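Not Yet Ready for the Housework

Tidying a desk remains a demanding task for a machine. At Prokis, engineers have given 270 hours to the handling of pens, cups and other small items.
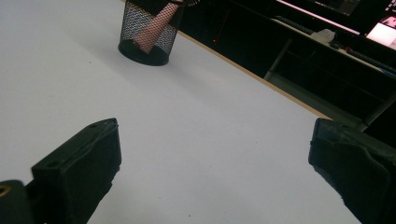
Kjell Engebretsen, who leads the work, sets a plain standard: 100 desks cleared without help. The present best is seven.

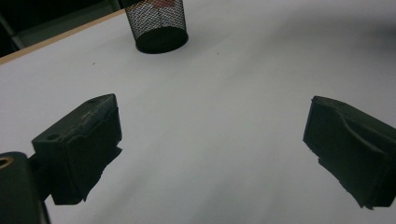
Shop floors are more forgiving — parts arrive in the same place each time — and Piret Strazds of Clernetti expects machines to earn their keep there first. Household trials are to resume in October.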